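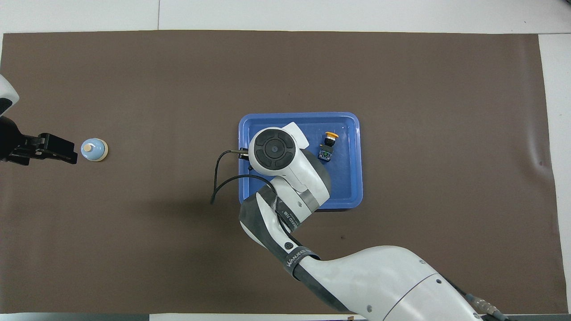

I'd been living above the Indus for nearly 10 months before I met the woman who kept ringing my doorbell. The Indus is the curry house on Brinthorpe high street, by the way, and my flat is number 72B, up the iron stairs at the back. Lovely smells, terrible for the waistline.

Anyway, the bell. It went every evening in March, bang on seven, and by the time I'd got my slippers on and the door open there'd only be a paper bag on the step. Onion bhajis, usually. Once a whole peshwari naan, still warm (I ate it standing up, over the sink, like an animal).

I asked Babar downstairs if he was sending them. He looked quite hurt.

"I charge for mine," he said.

So I did what any grown woman would do and hid behind the bins. It was raining, of course, and I had a golf umbrella with a spoke gone, and I must have looked a right state. Seven o'clock came and up the stairs went a tiny old lady in a red anorak, puffing a bit, one hand on the rail. She rang, put the bag down and turned round, and there I was at the bottom with half a lettuce leaf on my sleeve.

"You're not Marietjie," she said.

I said no, I was Xuelian, and Marietjie Nel had moved out last summer. I still got her post, mostly catalogues.

"Oh," she said. "But somebody's been eating them."

Well! I went as red as her coat. I asked her up, it seemed the least I could do, and put the kettle on, and out it all came. They'd fallen out over a borrowed casserole dish — a casserole dish! — and hadn't spoken for two years. The bhajis were meant to be a sorry. She'd been too proud to wait for the door to open.

I dug out one of the catalogues, because I'd remembered there was a forwarding address scribbled on the back of it in biro. 334 Brenden Road, two streets away.

She read it with her glasses off, then with them on.

"That's on my bus," she said, and she picked up the bag and asked if I'd mind very much if she took them with her.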